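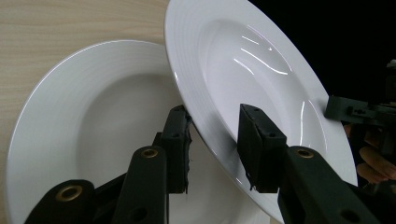

Chapter 4
Glazes and Glaze Fit

4.1 Introduction

A glaze is a thin layer of glass fused to the surface of a clay body. It seals the body against liquids, gives the ware a surface that can be washed, and changes its strength. A well-matched glaze can make a plate noticeably stronger than the same plate left bare. A badly matched one can weaken it before it leaves the kiln.

Chapter 3 dealt with the body alone. This chapter treats body and glaze as a single system. Sections 4.2 and 4.3 cover the raw materials and the melting of the glaze. Section 4.4 takes up thermal expansion, and Section 4.5 describes the common faults and their tests. Readers who have not worked through the expansion problems at the end of Chapter 3 should do so first.

4.1.1 Terms used in this chapter

Fit: the relation between the shrinkage of the glaze and that of the body during cooling.

Crazing: a network of fine cracks in the glaze. It occurs when the glaze shrinks more than the body and is left in tension.

Shivering: the lifting of glaze in flakes, most often at rims and edges. It occurs when the glaze is under too much compression.

Delayed crazing: crazing that appears after the ware has been in use. The usual cause is slow expansion of a porous body as it takes up moisture.

4.1.2 Worked case: the Flekamton trials

The Flekamton trials, reported by Janjua and Mengal, compared 2 glazes on one body. Each was applied to 50 plates from the same pressing. All plates were fired together and stored for 30 days before inspection. The data are used again in Section 4.5, where the student is asked to decide which glaze has the lower expansion and to estimate the stress at the rim.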